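McPhee Park Splash Pad to Close for Repairs 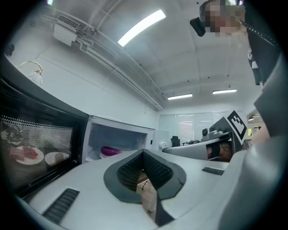

When does the splash pad reopen? The parks department plans to turn the water back on in May, once the new drain lines have been tested.

The splash pad at McPhee Park will shut down at the end of September so crews can replace the drains and resurface the play area. The pad normally stays open through the middle of October when the weather allows.

Lerkum Contracting will do the work. The company will take up 1568 square feet of rubber surfacing, which has lifted along the side nearest the picnic shelter, and put down a textured concrete finish. All 17 spray heads will be replaced. The two tall dumping buckets are staying but will get new bearings and a coat of paint.

Parking on the Maken Street side will be limited during construction. A fenced area for equipment will take up the first row of spaces, including the current accessible spots. Temporary accessible parking will be marked next to the tennis courts, and a gravel path will connect it to the playground.

The swings, climbing net and restrooms will stay open. The walking loop will be closed for 200 feet behind the splash pad, with a detour through the ball field lot.

Shelter rentals already booked for October will be honored. Renters who would like to move to Ultudier Park can call the parks office before 4 p.m. on any business day. There is no fee to change locations.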